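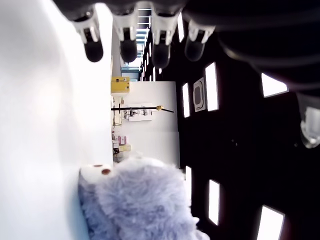 Can robots do chores yet? Frequently asked questions

Last updated 21 February 2018

Flolance reviews household and light shop-floor machines for people who are thinking of buying one. We get the same questions by email every week, so the answers are collected on this page. Malsha Barua writes and maintains it.

Is there a robot I can buy today that does housework in general?

No. You can buy machines that do one job each. Floor vacuums are the best known, and there are mops, window cleaners and lawn mowers. None of them can finish the floor and then go put the toys away. The general-purpose home robot exists in research labs, and it is slow there.

Why is vacuuming solved and tidying up is not?

A vacuum robot does not need to pick anything up. It drives, it bumps into a chair leg, it turns. Missing a spot costs nothing, and it can go over the same floor again tomorrow. Tidying means finding an object, deciding what it is, getting hold of it without breaking it or knocking over the thing beside it, and knowing where it belongs. Every one of those steps can fail.

Can a robot hand pick up a stuffed toy?

Often, yes. Soft toys are forgiving. A plush Cookie Monster with shaggy blue fur will squash a little under the fingers, and it won't crack if the grip is too hard. The difficulty is mostly on the seeing side. Fur has no clean outline, and a plush toy has a different shape every time it is set down. A hand may close on a tuft of fur with no body behind it, and then the toy slips. Rubber fingertips help with this. Putting the toy down facing the right way is harder than picking it up, and most of the systems we have seen don't try.

Do more fingers make a better robot hand?

Not for every job. Two flat jaws or a suction cup will handle boxes and bottles at lower cost, with less to go wrong. A hand with four fingers and a thumb can wrap around odd shapes, and it can use tools made for people. It also has many more joints to control and repair. If your parts are all the same size, you probably don't need one.

Why do some robots have a camera at the wrist?

A camera up on a wall or a pole loses sight of the object just as the hand reaches it, since the arm gets in the way. One at the wrist sees the fingertips and the object together. The trade-off is that the view tips and turns with the arm, so a table can end up standing on its side and the ceiling lights can fill half the view. The software has to keep track of which way is up. Bright ceiling panels and windows can also throw off the exposure, so ask about lighting before you plan an installation.

What about laundry?

Washing and drying have been automatic for decades. Folding has not. The Zevora folding cabinet, which we tested last year, took 265 seconds to fold one adult T-shirt and had to be loaded by hand with each item clipped in place. It would not accept socks or fitted sheets. We sent it back.

What about dishes?

Keep the dishwasher you have. Loading and unloading by robot arm has been shown in demonstrations, normally with known dishes in a known rack. Wet glass is hard to see and hard to hold.

We run a small shop. What is worth automating now?

Jobs that repeat with the same parts in the same place. Moving cartons from a conveyor to a pallet, loading a press and applying labels are all reasonable. In our trial at Presaria, a packing shop, one arm ran 572 cartons in a shift with no stops. The same arm was then given a bin of mixed soft goods and made 300 attempts. It got 105 of them into the right tote. People finished the bin.

Should I trust the videos?

Check for three things: whether the video is sped up, whether a person is steering the robot from off screen, and whether the objects get moved between tries. A good supplier will answer all three if you write and ask. Tô did, and told us its drawer-opening clip was played at four times normal speed.

Are these machines safe around children and pets?

Vacuums and mops, generally yes, though cords and pet messes remain a problem. An arm strong enough to lift a full laundry basket is strong enough to hurt someone. We don't recommend one in a home at present.

When will you update this page?

In March, after we finish testing two window cleaners. Corrections are welcome before then through the contact form.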